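Weden Desktop Parts Notes
README for the parts list, the bench layout and the build order

Last edited January 20, 2023 by Aishwarya Gowda

What's in this folder

Everything we've written down so far on pulling apart and rebuilding ordinary office desktops, with a spreadsheet of parts, a glossary and the layout notes for the bench. I love this stuff, so some entries run longer than they need to. Skim them! The spreadsheet has 1,954 rows at the moment and I'm hoping to get it to 2,000 before May, when the next batch of towers comes over from Dallinura.

Files

parts.csv – one row per part, sorted by type and then by the tower it came out of
glossary.txt – everyday names for things, with the official names beside them
layout.txt – where parts go on the bench while the case is open
order.txt – the order we take things out and put them back
odd.txt – parts we haven't been able to place yet (please help)
old/ – version 2 of the parts list, kept for anyone whose scripts still point at it

Columns in parts.csv

id – a number, never reused, even when the part is thrown out
type – cpu, memory, drive, board, supply, fan, card, cable, clip
tower – which tower it came from, using the names on our tape labels (Kelemen, Womance and so on, see below)
colour – what you'd call it from across the room
grade – 1 to 5, explained further down
home – the slot, tray or drawer where it lives
notes – anything at all

The colour column started as a bit of a joke and has become my favourite. Makers of office machines love to paint the bits you're allowed to touch in a single bright colour and leave the rest grey or black. Once you've spotted it, an unfamiliar case gets a lot less scary. You look for the coloured latches and start there.

Tower names

Each tower gets a word on a strip of masking tape, stuck to the outside of the case and also to the inside of the side panel, so that panels go home with the right machine. Kelemen is the heavy one with the stiff power button. Womance was named by my niece and I've never been told why. If you add a tower, choose a word that nobody will mistake for a part. We had one called Riser for a while and it was a terrible idea.

The bench

Lay the tower on its side with the open side facing up, and leave enough clear space beside it for the parts tray. Everything in layout.txt follows from that. The tray can go on whichever side you like, but keep it there for the whole build, because your hands learn where things are very quickly and they don't like being surprised.

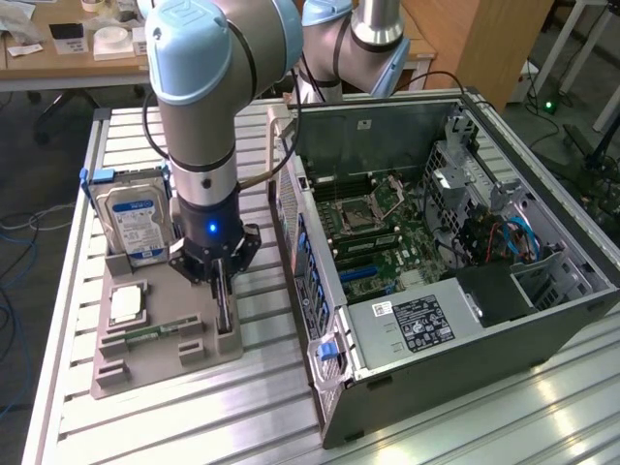 Trays with proper pockets are the best thing we ever added to the bench notes. I used to work out of an egg carton and a baking dish, and I lost more screws than I care to say. What you want is a separate place for each kind of part, shaped so it can only sit one sensible way. The grey one on the table there has the idea exactly: the hard drive stands upright in a slot at the back, the CPU sits in a square recess in the middle with its shiny side showing, and a memory module lies along a narrow slot of its own in front. You can tell at a glance what's still waiting to go in. Compare that with a heap in a bowl and you'll see why I get excited.

If you're making your own tray, the measurements in layout.txt are for full-size desktop memory and 3.5-inch drives. Laptop memory is much shorter and slides around in those slots. Leave a finger gap at each end of the memory slot. My first try didn't have one and I had to tip the whole tray over to get the module out, along with everything else in it.

Build order, the short version

The long version is in order.txt. Going back together, we do it like this:

Bare board first, with a look over the sockets under a good lamp.
CPU next, with the bracket up and the small triangle on the corner matched to the one on the socket.
Bracket down, then paste, then the cooler.
Memory after that. Open the clips, line up the notch, press on both ends.
Drives into their bays.
Cards last, with their cables.

People argue with me about memory going in after the cooler. Fair enough! On some boards a wide cooler hangs over the first slot and you'll need to swap those two steps. Put a line in the notes column when you find one.

Memory

The notch is off centre on purpose. If a module won't go down, turn it end for end before you push any harder. Hold it by the short edges and keep your fingers off the gold contacts. The clips should come up by themselves as the module seats – if you find yourself folding them in by hand, it isn't down yet. Matching pairs go in matching slots, and the board will usually have them numbered in tiny white print that you'll want a torch for.

Drives

The drives we see most are 3.5-inch and weigh more than new people expect. Many ride in a plastic carrier or are held by a coloured clip, and those carriers are worth their weight in gold. Please log them as their own row with type set to clip. A tower with every carrier still in it makes my whole week.

Never stack drives face down on the bench. Stand them in a slot or lay them flat with the label up, so that you can read the label without picking them up.

CPUs

Lift straight up and set straight down. If the chip has flat pads underneath, then the delicate pins are in the socket, so put a cover over an empty socket whenever you walk away from it. We keep a jam jar of socket covers and it's never full enough. If you have spares, send them along!

Grades

5 – works, clean, nothing missing
4 – works, with scuffs or a faded label
3 – works, but missing a clip, screw or cover
2 – not tested
1 – dead, kept for teaching or for spare bits

Plenty of people read a 2 as worse than it is. It only means the part hasn't had its turn. Some of our nicest boards sat at 2 for a whole winter.

Known problems

Rows from Womance have the memory listed by pair, and all other towers list it module by module. I'll split them when I have a quiet evening.

The fan rows mix millimetres with inches. Anything under 20 is inches.

Colour is spelled with a u in the header. If your script is looking for color it will find nothing and may not tell you.

A few homes still say "blue drawer". The blue drawer is now the second drawer down, painted cream.

Adding your own parts

Copy the last row, change the id to the next free number and fill in what you know. Blank cells are fine. Please don't guess at a grade. For the type column use one of the words listed above, and if nothing fits, put the part in odd.txt with a line or two on what it looks like and where you found it. I read odd.txt with my morning coffee and it's the best part of keeping this list going.

Long notes are welcome. Somebody once wrote a full paragraph on how a drive bay latch clicks and I've gone back to it several times.

Using the list

Copy it, print it, cut it up for labels, use it in class. If you fix a mistake, send the fix back with the id in the first line of your message. Credit goes to Weden Desktop Parts Notes, or to me if you need a person's name.

Still to do

Cable rows for the last Dallinura batch
A page on power supplies, mostly on which ones to leave shut
Better names for the screws than "fat" and "less fat"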